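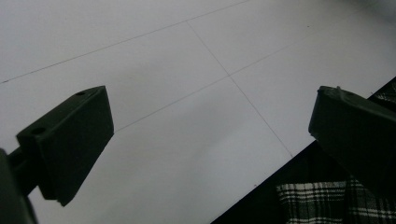 Okay, I've been home from the theater for an hour and a half and I should be in bed, but my head is still full of Istelik and I need to put it somewhere, so please bear with me, this is going to be a few posts.

For anyone who hasn't heard of it, Istelik is a new chamber musical about a woman who keeps a ferry running across a lake after her father goes blind. Five actors, one cello, one accordion, a lot of rope. It's on at the Winano until the end of June and runs an hour and 49 minutes with no intermission, so do think about your coffee beforehand. I did not.

I'll admit I wasn't sure about going. I'd read the blurb twice and still couldn't tell if it was a comedy. My sister had already bought the tickets though, and she doesn't buy tickets lightly, so off we went to the Sunday matinee with a bag of licorice and fairly low expectations (mine, she'd like me to point out, hers were high).

The first fifteen minutes are slow. I'm saying that as somebody who ended up loving it. There's a long opening number where the passengers get on one at a time and each sings a line about what they're carrying, and I kept waiting for it to turn into something. Stay with it! Every one of those parcels and baskets comes back later, and when the goat song came around again near the end I was a complete mess.

Edith Ticona plays the ferrywoman and oh my goodness. I'd only ever seen her in small funny parts, the nosy neighbor, the bad waitress, that sort of thing, and she has this low, plain singing voice that I don't think anyone has asked her to use before. She never pushes. There's a song called "Sixty-Eight Pulls," for the 68 pulls of the rope it takes to get across, and she does the whole thing while hauling, and you can hear the breath going out of her, and she's still right on the note.

Her father is played by an actor I didn't know at all, and I've gone and left my program in the car, so I'll add his name tomorrow. He's wonderful with silence. He has a scene where he's mending a net and listening to the crossing from the shore, and he knows from the sound that something's off, and he doesn't say a word for what felt like a whole minute. The man next to me stopped unwrapping his mint.

Music and lyrics are by Ona Šimkus, who also wrote Irach a few years back. If you saw that one, this is much quieter, and the tunes are easier to carry home with you. I was humming the landing song in the parking garage and a woman by the pay machine joined in, and we got through most of a verse together before either of us had found our ticket.

Now a couple of grumbles, so you know I was paying attention. The accordion drowned out the words in the market scene, at least where we were sitting (left side, row K). And the subplot with the tax inspector needed either another song or one fewer. He gets a big, jolly entrance and then sort of wanders off and we never hear what he decided about the boat.

The Winano seats 594 and I'd guess some 107 of those were empty on our afternoon, mostly up in the balcony, and that made me sad. Shows this size need people to come early in the run. If you've been thinking about it, the balcony seats are the cheap ones and my sister says you can hear better up there anyway. She sat up there for a different show and has been telling everyone ever since.

Someone has already messaged to ask if it's all right for kids. I'd say ten and up. There's nothing rude in it, but there's a drowning that happens offstage and the storm gets very loud, with all the lights out. A little boy in front of us climbed into his grandma's lap for that part and was perfectly happy again by the next song.

Also, get dinner at Ñahui afterward if you can, it's two doors down and they'll seat you late. We had the corn soup and talked about the ending until they started putting the chairs up. My sister thinks the ferrywoman leaves. I think she stays and cuts the rope herself. If you've seen it, please come and tell me which, we still don't agree and I'm driving her to the dentist tomorrow.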